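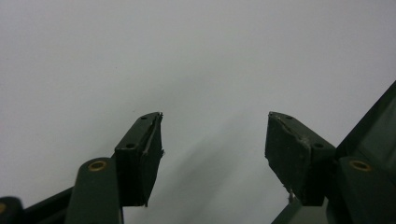 Dark green gripper fingers, plain pale background.

Silver chain keeps turning my neck gray-green, is it fake or is it me?
Asked in Jewelry Care and Repair

Hi all, long time reader, first question. Last December I bought myself a silver rope chain from Skalholm (the 20 inch one, the thicker of the two they do) and I wore it pretty much nonstop through the winter with zero problems. It's stamped 925 right next to the clasp. I paid $165 for it, so not a fortune, but not a gumball machine necklace either!

Since the weather warmed up it leaves a gray smudge on my collar and sometimes a greenish line on my neck, mostly at the back under the clasp. The chain has also gone kind of yellow-brown in the twists. I've tried a polishing cloth, which came away black and made the outside look great for maybe two days, and then I tried the toothpaste thing everybody's aunt swears by, and now there's a hazy patch near the front that wasn't there before. So that was dumb.

What I'd like to know:
Is it possible the stamp is wrong and it's plated?
Can I fix the hazy patch at home?
And I have a pendant that goes on it, a small turquoise drop from a Cuvwood sampler set, which I'd like to clean at the same time if that's safe.

I don't own an ultrasonic cleaner, but my sister does and she keeps offering. I wear sunscreen every day and I swim a couple of times a week. I take the chain off for the pool. Usually.
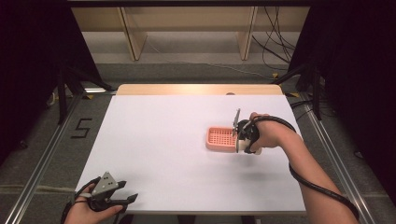 Can sterling silver really leave a green mark if it isn't fake?
Sterling is 92.5 percent silver and the rest is usually copper, so a real piece can leave green or gray on skin when it mixes with sweat, lotion or sunscreen.

3 answers

Answer marked as helpful
Posted August 7, 2025

I'd bet on sunscreen and sweat, with the pool as an accomplice. My own rope chain does exactly this every summer and it was tested at a pawn shop counter as real sterling (I was selling something else and got curious). Rope chains are the worst for it because there's so much surface tucked inside the twist, and a cloth only ever touches the outside. You polish the high spots, the gunk stays put, and it creeps back out onto your neck.

What I do: a bowl of lukewarm water, a drop of plain dish soap, let the chain sit in it while I make coffee, then go over it with a baby toothbrush, the softest one at the drugstore. Rinse it in a bowl or with the drain plugged — I learned about drains the expensive way. Pat it with an old T-shirt and let it dry completely before it goes in the box. Mine lives in a little zip bag with one of those anti-tarnish paper tabs.

For the brown in the twists you can do the foil bath. Line a dish with aluminum foil, shiny side or dull side doesn't matter, add a spoonful of baking soda for each cup of hot water, and lay the chain so it touches the foil. It'll smell like eggs. A couple of minutes is usually plenty. Skip this if any part of the chain is darkened on purpose, because it can strip that finish right off.

Take the turquoise off first!! No foil bath, no soaking, no ultrasonic. Turquoise is porous, and a lot of it is treated with resin or wax. A barely damp soft cloth, then a dry one, and you're done. Please tell your sister thanks but no thanks on that one.

The haze is tiny scratches from the toothpaste. Soap won't do anything for it and neither will the foil. A proper silver polishing cloth, a clean section of it, and a lot of short strokes in the direction of the links might bring it back some. If it still bugs you, a jeweler can buff it. I paid $20 for mine, and that included checking the clasp, which was about to give out.

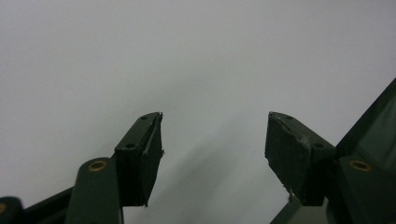

Green gripper jaws facing each other.

Answer 2

its plated. real silver doesnt turn you green, take it back. my cousin had one the same

Comment on this answer: It does though, see the answer on top. A stamp can be wrong, sure, but green skin doesn't prove it either way. If OP wants to know, any shop with a tester can tell her in a minute. Try a magnet at home if you like, just remember that brass and copper don't stick to one either, so passing the magnet test doesn't mean a whole lot.

Answer 3

Agree with most of the top answer, but I'd be more careful about the pool. Chlorine isn't just a tarnish thing, it can pit silver and weaken solder joints, and on a chain the joint that matters is the one by the clasp. I lost a bracelet that way, a Ngô cuff chain I'd had since college, and I'm still sore about it. Hot tubs are worse. I keep a little screw-top pill case clipped inside my swim bag and the jewelry goes in there before I even get my shoes off.

As for sunscreen, put it on, wait until your neck feels dry, then put the chain on last. Same goes for perfume and hairspray. When you take it off at night, wipe it down with a soft cloth. It takes five seconds and I went from cleaning mine every 2 weeks to maybe twice a summer.

If your skin still goes green after all that, some people brush clear nail polish on the clasp. I've done it. It works until it chips, and then it looks terrible, so I'd only do it on the part that sits at the back. Another option is having the chain rhodium plated at a shop. Mine quoted me less than I expected, but it changes the color a bit (whiter, brighter) and it does wear off, so ask to see a sample first.

One more thing — hang on to the receipt. I don't know what Skalholm's policy is, but if a tester ever says it isn't sterling you'll want it.
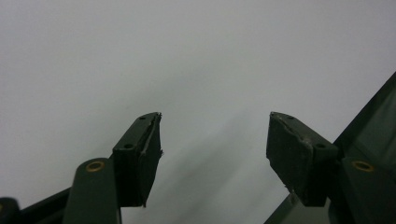 Two gripper fingers, with a brass-colored eyelet on each one.

Comment from the original poster

Thank you both, this was so useful. Did the soap and baby toothbrush last night and the water went a color I won't describe. Then the foil bath, with the pendant safely in another room. The twists are bright again! The haze is still there, though a bit fainter after the cloth, and I'm going to take it over to the repair counter in Hollow when I'm there for the dentist. I'll ask them to test it while they have it. Pill case is going in the swim bag too.

Related questions
How do I untangle a fine box chain without snapping it?
Is it OK to shower in gold filled earrings?
Best way to store 500 loose seed beads so they stop ending up in the carpet
Ring stuck after resizing, how long should I wait before going back?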